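Bacs gris : ce que l'usure coûte au tri

Chez Willden, à Preldale, le tri des petites pièces se fait dans des bacs ouverts posés par paires sur des plateaux de bois clair. Le contenant est le poste le moins cher de l'atelier et celui que l'on remplace en dernier. Il est pourtant à l'origine d'une bonne part des erreurs de prélèvement, selon Alun Trevor, responsable des méthodes.

Le site exploite 37 bacs, tous du même gris, achetés en deux lots. Le premier date de l'ouverture. Le second est arrivé en septembre, après un relevé conduit par Relu Surdu sur 2000 prélèvements. Les défauts constatés se concentraient sur les bacs dont le fond avait perdu sa teinte uniforme.

Un fond neuf est mat et régulier. Après quelques mois, les pièces jetées ou traînées y laissent des rayures. Certaines zones s'éclaircissent et deviennent brillantes, d'autres gardent leur couleur d'origine. L'aspect obtenu est celui d'un métal brossé sans direction. Une pièce claire s'y repère mal. Une pièce rouge reste lisible, ce qui explique le choix de cette couleur pour les essais de contrôle.

Les parois vieillissent autrement. Leur pente ramène les pièces vers le fond rectangulaire, et le frottement s'exerce surtout à mi-hauteur. Lorsqu'une paroi a été peinte en blanc, la couche tient en haut et part par plaques plus bas, avec des bords déchiquetés. La retouche locale n'a pas donné de bons résultats : elle crée une surépaisseur qui s'écaille à son tour.
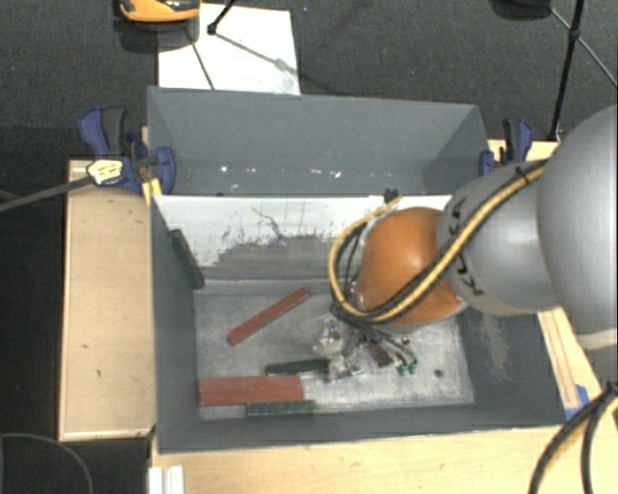
Reste la question du remplacement. Cornel Mocanu, qui gère les achats, distingue l'usure d'aspect de l'usure de forme. La première gêne la lecture du fond. La seconde – angle fendu, bord voilé, fond bombé – modifie la position de repos des pièces et justifie une mise au rebut immédiate. Une rayure isolée ne suffit pas, même longue, tant que l'ongle n'y accroche pas.

L'atelier a retenu un contrôle hebdomadaire, le samedi, bacs vidés. Bogdan Pană passe un chiffon sec, puis une lampe rasante tenue à une trentaine de centimètres du fond. Les marques qui disparaissent au chiffon sont des dépôts. Les autres sont reportées sur une fiche à deux colonnes, fond et parois, rangée avec le numéro du bac.

Le nettoyage humide est limité à une eau tiède faiblement savonneuse. Les tampons abrasifs sont proscrits : ils uniformisent la surface à court terme, mais multiplient les microrayures où se loge la poussière. Le séchage se fait bac retourné, sur des tasseaux.

Janaína Evangelista, chargée de l'implantation, teste désormais le tapis Ilie, un fond amovible découpé aux cotes du bac. Il réduit la hauteur utile et doit être calé dans les angles. Les essais se poursuivent sur la ligne Zastesau, où les pièces sont les plus lourdes.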